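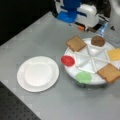
What is The Night Ferry to Drumura?

It's a book of 12 short bedtime stories about a ferry run by animals, written for children aged six and up, and it comes out in September from Dalgleish Books.

TANHAM, April 6, 2024 — Hello from my kitchen! I'm Manon Li, I wrote the thing, and Dalgleish asked me to write the press release too (I think they were hoping for something shorter).

The stories all happen on one boat. She's called the Drultau, she leaves the harbor after dark, and she goes across to the island of Drumura and back before the sun comes up. The captain is a badger named Mrs. Oddy who can't swim and doesn't want anybody to know. The engine is looked after by a family of voles, all of whom believe they are the chief engineer. And there's a heron who buys a ticket every single night, sits in the same seat by the window, and never gets off at the other end. You do find out why, but you have to wait until the last story, and I'm not going to spoil it in a press release.

I started telling these to my daughter when she was small and wouldn't sleep. Most of them were terrible. I'd begin with a fox who'd lost his suitcase, then I'd get tired and forget the suitcase, and she'd sit straight up in bed and ask where it was! So in the book the suitcase gets found. It takes a while, and it has been to some strange places, but it does get found, and what's inside it matters quite a bit in the story about the fog.

My daughter is a teenager now and has read the whole manuscript with a green pen. She cut a singing otter. I miss the otter, but she was right, he slowed everything down.

The pictures are by Ruaridh McIver, and I can't tell you how happy I am about that. He works in ink and watercolor, and he drew the ferry from so many angles before we began that I finally understood where the stairs went. I'd had passengers walking through a wall for half the book. I asked him to send me a few words for this release, and he wrote:

"The voles were the hard part. They needed to look like a family but you had to be able to tell them apart, so I gave each one a different hat and then spent a whole winter keeping the hats straight. Mrs. Oddy came out right the first time. I drew her once and there she was, looking cross about the weather."

Each story is meant to be read aloud in one sitting. I timed them all, reading at the speed of a person who has had a long day, and trimmed the ones that ran on. There are a few hard words in there on purpose — "bulkhead" is one, and "fathom" — because kids love a word they can show off at breakfast. Ruaridh has drawn a map of the crossing for the inside cover with every buoy on it, including the one that snores.

A note for parents of nervous sleepers: there is one storm. It comes in the middle of the book and it's loud, but everyone gets home, and the story right after it is only about soup.

We tried the stories out before we finished them. The public library in Tanham let me read at its evening story hour all last winter, and almost 200 children heard at least one of the stories there. I learned a lot from them. One boy told me that a ferry has to have a rope, and that I hadn't mentioned any rope, so there's now a good deal of rope. A girl in the front row asked what the heron eats. I had no idea! I went home and wrote 2 new pages about it.

The Night Ferry to Drumura will be sold in hardcover and as an audiobook, which I'm reading myself. (The voles all have different voices. I may regret this.) Bookstores and libraries can order through Dalgleish now, and teachers who would like a sample story for the classroom can ask for "The Fox Who Packed Too Well," complete with Ruaridh's drawings. It can be copied freely for school use.

Ruaridh and I will both be in Tanham for the launch in September. He'll be drawing animals on request, and I'll be reading the fog story with the lights down low. Pajamas are welcome on people of any age.

Advance copies for reviewers will be ready over the summer. Please write to the Dalgleish press desk and say whether you'd like paper or audio, and if you'd like to talk to me or to Ruaridh, put that in too. Mornings are better for me. Ruaridh says he's good any time as long as it isn't a video call.

More from Dalgleish Books

Ruaridh McIver on drawing fur in the rain
Read-aloud tips for tired grown-ups
Meet the crew of the Drultau: a coloring sheet
Story hour at Tanham library: summer dates
How to send us your children's story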